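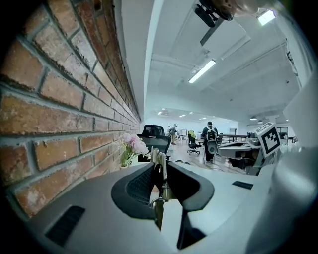
Open-plan office with exposed brick, Altlow

About Dundness

Dundness calibrates, repairs and verifies weighing equipment. Our customers are grain elevators, feed mills, concrete plants, food packers, pharmacies and a small number of testing laboratories. We handle equipment from analytical balances up to full-length truck scales. We do not manufacture scales and we do not resell new ones. A customer who needs a replacement gets a written specification from us and buys from whichever dealer they prefer.

The company was started by Panagiotis Fragkou as a one-truck repair service for livestock and platform scales. Calibration was added when several customers were asked by their own auditors for certificates with stated uncertainties, which a repair ticket does not provide. Calibration is now the larger part of the work. Repair is still done by the same technicians, and every technician is trained in both.

We work from two sites. Altlow holds the office, scheduling, certificate review and customer records. Garba holds the mass laboratory, the repair bench, the weight storage room and the vehicles. Equipment shipped to us should go to Garba. Shipments sent to Altlow have to be forwarded, and this delays the work.

What we calibrate

Laboratory balances, including analytical and precision balances with internal adjustment weights. These are calibrated where they are used. A balance that is calibrated on our bench and then carried back to its own room has been moved to a different level, a different temperature and possibly a different value of local gravity, and the certificate would describe a condition that no longer exists.

Bench and floor scales, including counting scales, checkweighers run in static mode, and drum scales. Portable units may be shipped. Floor scales set in pits are done on site.

Hopper and tank scales. These are frequently limited by access. Where test weights cannot be hung or placed to full capacity, we use substitution loading, and the certificate states which points were reached with weights and which with substitute material.

Truck scales. We test at each section, then build up load in steps across the deck and return to zero. Approaches should be clear and the pit should be cleaned out before we arrive. Packed mud or gravel between the deck and the coping is the most common cause of a scale that does not return to zero, and it can be removed with a bar and a shovel.

Test weights. We calibrate cast iron field weights and stainless steel weights in the classes listed in our schedule, which is sent on request. Cast iron weights are weighed, adjusted if the customer has authorized it, and weighed again. Both sets of values are reported.

How a calibration is carried out

The technician first records the condition of the instrument as it stands: level, cleanliness, display reading at zero, and any visible damage. No adjustment is made at this stage. The instrument is then exercised by loading it near capacity and unloading it.

Repeatability is measured next. For balances the standard procedure is 10 placements of the same weight, with the zero reading taken between them. For larger scales fewer placements are used and the number is given on the certificate. Eccentricity follows, with the load placed at the center and toward each corner. Linearity is measured over the used range, both rising and falling. If the customer only weighs in the lower part of the range, we place more of the points there. This has to be agreed before the visit.

If the instrument is out of tolerance, the as-found results are kept, the adjustment is made with the customer's approval, and the full set of tests is repeated. The certificate then carries as-found and as-left results side by side. We do not issue certificates with only as-left values when an adjustment has taken place. Customers sometimes ask for this, and the answer is the same each time.

Uncertainty is calculated from the repeatability, the readability at zero and at load, the uncertainty of the reference weights, the allowance for drift of those weights, air buoyancy and, where it matters, temperature. It is stated for each test point. A statement of pass or fail is included only if the customer has given us a tolerance and a decision rule. If neither has been given, the certificate lists results and leaves the fit for purpose to the user of the instrument.

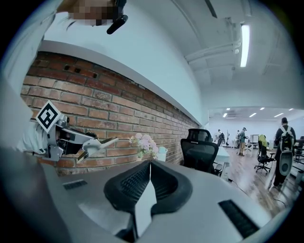 Lourenço Sequeira has argued in several of our training sessions that most disputes over a certificate begin with a tolerance that was never written down: the customer has a figure in mind, the auditor has another, and the technician is asked on the day of the visit which of the two is right. He would like the tolerance field on the order form to be compulsory. It is currently optional, and the review of the form is still open.

Our reference weights

The working standards used in the field are checked against laboratory standards at Garba on a fixed interval. The laboratory standards are themselves sent out for calibration, in two groups, so that one group is always in the building. When a set returns, it is compared with the set that stayed behind before either is used.

Intervals are set by history. A new set starts with a short interval. If successive results agree within the drift allowance, the interval may be extended. If a weight has been dropped, or shows a mark or deposit that was not there before, it is taken out of service on the same day regardless of the date on its label.

Cast iron field weights change more than stainless ones. Paint chips, adjustment cavities loosen, and grit collects in the handle recess. Our truck scale weights are brushed off after each job and inspected when the vehicle is unloaded. They are repainted only when a calibration is due, since paint adds mass.

Air temperature, humidity and pressure in the mass laboratory are logged continuously. Weights brought in from a vehicle are left to settle before comparison. The settling time depends on the size of the weight and the temperature difference, and is read from a table on the laboratory door.

Records and certificates

Certificates are produced in Werkasico, our records system. The technician enters readings on site, and a second person at Altlow reviews the calculation and the text before release. The person who took the readings cannot release the certificate. Review normally takes two working days. A certificate that needs correction after release is replaced by a new one with its own number, and the new certificate names the one it replaces.

The archive was moved from paper into Werkasico in stages, and the move was closed in August 2024. Paper certificates were scanned and indexed by instrument serial number. Where a serial number was unreadable or missing, the record is indexed by customer asset number. Customers looking for an old certificate should send us both numbers if they have them.

Werkasico currently lists 785 instruments under recurring service. For each of these we keep the as-found results across visits, which allows a customer to see whether an instrument is drifting, stable or merely noisy. This history is available on request at no charge. It is supplied as a table, with no commentary, unless commentary is ordered.

Charges

Each balance up to 3,000 grams capacity is charged at the small-balance rate. Above that, the rate depends on capacity and on the weights that have to be carried. Site visits carry a travel charge calculated by distance from Garba. Sites within 100 miles are grouped into regular routes, and customers on a route share the travel charge. Sites outside that distance are quoted separately.

Repairs are charged by time and parts. No repair is started without a signed estimate. If an instrument is not worth repairing, we say so in writing, and the inspection is charged at the minimum rate.

Impartiality

Technicians are not paid according to the number of repairs found or sold. We accept no commission from dealers or manufacturers. If we have repaired an instrument, the calibration that follows is reviewed by someone who took no part in the repair.

Complaints are logged on receipt and answered by a person not involved in the work. The complainant receives a written result. If a complaint shows that earlier certificates may be affected, the customers holding those certificates are notified.

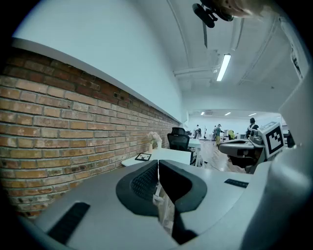
Contact and scheduling

Requests for service should state the make, model, capacity, readability and location of each instrument, along with the tolerance if one applies. For truck scales, please include the deck length and the number of sections. Photographs of the indicator plate are useful and usually save a phone call.

Route schedules for the following year are drawn up in September. Customers who need particular dates, such as a plant shutdown or the weeks before harvest, should write to the Altlow office before then. Dates outside the route can be arranged when a vehicle is free.

Questions about a certificate should quote the certificate number in the subject line. Questions about shipping, packing of balances and weight cases are handled at Garba, where packing instructions are also available by mail.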